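17/09/2019

Got home late, feet aching, still buzzing. Robot club night and we had the kitchen to ourselves for once, with Jaxon's lot off doing their Zeter presentation upstairs. I'd forgotten how nice it is when you don't have to queue for the arm.

Triin and I are down for the cooking task in the November contest, which sounds grand until you see that our stove comes up to my knees. We set out the carrot and the blocks and she drove first, very slowly, muttering at it.

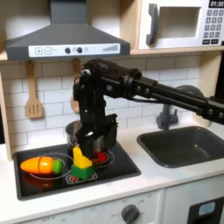
Mārtiņš came over with his tea and told us we were overthinking it (he says this to everyone, but he did win the thing two years ago, so I wrote it down). His advice was to get the approach to the pot right and leave the food alone until that's boring. So we did pot, pot and more pot for most of the evening. I now have opinions about that pot. It's so shiny that Lukia, our poor vision program, keeps getting muddled by the reflections, and Triin wants to try a dull one. I said the rules say we use what we're given. She said which rule. I couldn't find it! Must ask Līga.

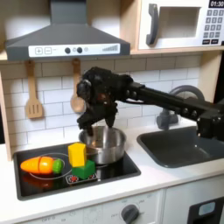
Gripper down in the pot, carrot waiting its turn

Then we swapped and I had a go, and I was awful for a good long while. My hands want to go left when the arm's left isn't my left – I'll get there. Triin was kind about it and only laughed the once. 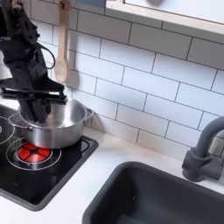 Maarja wants the log sheets in by Friday and ours are a disgrace, half in pencil and half on the back of a Hekard receipt. We're up to run 884 on the club sheet, though I've a feeling somebody skipped a page after 783. Not my problem tonight. Must remember to bring the long screwdriver, pay Līga the 20 I owe her for the club jumper, and eat something before I go next time instead of living on crisps. Bed.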